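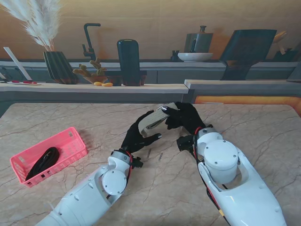 Khaki strap, pink basket and the two pins on the marble table.

Minutes, Accessories Sorting Meeting
Zarkmont workroom, 2/17/20
Chair: Huguette Poulain

1. Previous minutes
Accepted with one correction. The Agarwal order is for 200 straps. The earlier minutes had it as 36.

2. Straps
The khaki straps are to be stored folded, with the buckle end on the outside. Straps that have been rolled do not lie flat and take too long to pack. Any strap with a frayed edge goes back to Ullov with the next return. Huguette asked that the folding be done at the marble table, where the light is better.

3. Baskets
The pink basket stays on the left of the table and is for cables only. Cables should be coiled before they go in. Small metal parts fall through the holes in the sides and need a lidded tin. Huguette will bring two tins from the stockroom.

4. Braided handles
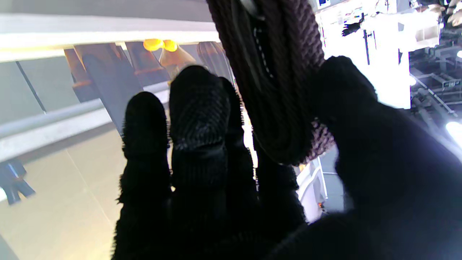 There was a longer talk on the dark brown braided handles. The stitching down the flat band should be checked from top to bottom before a handle is passed, and the metal fitting at the top checked at the same time. Handles with loose stitches go on the repair hook with a paper tag. Vidovton has asked if the same braid can be had in a lighter brown. We have no price for that yet.

It was agreed to hang the handles in storage. Laid in a box they pick up lint and the braid gets a bend in it. There are 19 free hooks on the back rail, and more can be ordered if the Agarwal handles arrive early.

5. Labels
Old shelf labels to come down. New ones to be printed in large type, with the item name first and the order name under it.

6. Other business
The pantry shelf is not to be used for packing supplies. Tape and tissue go back in the tall cupboard at the end of each shift.

Actions
Huguette Poulain: tins, new labels, reply to Vidovton on the braid color.
All: tag and hang handles as in item 4.

Next meeting in March, same room. Date to be sent out with the Ullov return list.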